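Skernness Archive Search
Search messages Advanced Go

Last updated: Sunday

List: skernness-sim
Subject: Re: [skernness-sim] Drawer task: thumb passes through handle, then solver blows up
From: Verna Whitlock

On Sunday the Clelport group wrote:

> We are seeing a repeatable fault in the nightstand task on the
> current Skernness build. The hand closes on the drawer handle, the
> drawer starts to move, and then the thumb goes straight through
> the bar. One or two steps later the joint speeds go out of range
> and the run is stopped by the watchdog. It happens on seed 2569
> every time. Other seeds fail now and then, with no pattern we can
> find. We have tried a smaller time step, which only delays it.
>
> The reason we care: the same policy is due to go on the real arm
> at Hullness. If the simulator is hiding a large contact force we
> would like to know before somebody is standing next to it.
>
> Is this a known problem, and is it the controller or the scene?

It is the scene, with some help from the controller. I ran seed 2569 this morning with contact logging on and got the same stop.

1. What the log shows

The handle is a bar held on two short posts. In the collision model it was exported as a single thin box with no posts, and the box is thinner than the distance the thumb can cover in one step at full closing speed. If the thumb is on one side at step n and on the other at step n+1, no contact is ever created. That accounts for the thumb going through.

The blow-up is separate. Once past the bar, the thumb is inside the drawer front. The solver finds a deep overlap and tries to clear it in one step. The logged force at the thumb peaks at 230 N, against a limit of 80 N in the task file. The limit is checked on the commanded force only, so nothing trips until the joint speeds run away. A smaller time step makes the first fault less likely and leaves the second alone, which matches what you saw.

2. What I have ruled out

Drawer friction: I halved it and doubled it, no change.

The can in the drawer: I suspected it was jamming against the side wall. Removing it makes no difference to the stop.

The Escobedo gripper patch: reverted, same result. You can leave it in.

3. State of the scene with the drawer open

The drawer is out and the can is upright by the left wall. Compare the visual handle with the thin box if you turn on the collision view on your own copy; the posts are missing from the latter.

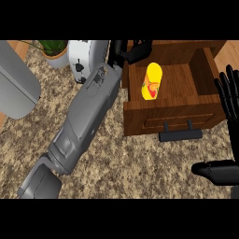 4. What to change

a) Replace the handle collision box with three parts: the bar at its full visual thickness, and one short block for each post. I have put a corrected file in the Skernness tree under the nightstand asset.

b) Cap the overlap correction speed in the solver settings. The default is no cap.

c) Check the force limit against measured contact force as well as commanded force. Please do this even if (a) and (b) make the fault go away. The stop should come from the force check, and at present the watchdog on joint speed is doing its job for it.

With (a) alone, seed 2569 runs to the end. With all three, I ran 9 further seeds and had no stops and no contact above the limit. That is a small sample and I would not read much into it.

5. Hullness

Please hold the transfer. The policy was trained against a handle it could pass through, so it may have learned to close faster than is sensible on a solid one. I would retrain on the corrected asset, then run at reduced speed with the guard closed and compare the measured force with the simulated one before going any further.

If Clelport still has the logs from the other failed seeds, send me the last few steps before each stop. I want to see whether they all begin at the handle or whether some start at the top edge of the drawer, where the collision mesh also looks thin to me.

Verna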